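# Velach trail-following module

Velach keeps a rover on the road shoulder using one forward camera, and it does it without a map! The method learns where ground turns to gravel and reads the painted lane line as a second cue (lovely when the dirt gets patchy). We trained it on 339 short drives and held back 217 more for testing.

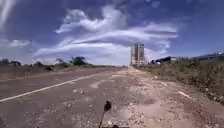
Daranee Bunnag wrote back that the lane cue helped her most on long straights, and she'd like the weights released for Nokel bases too.

Ships with 2 sample routes.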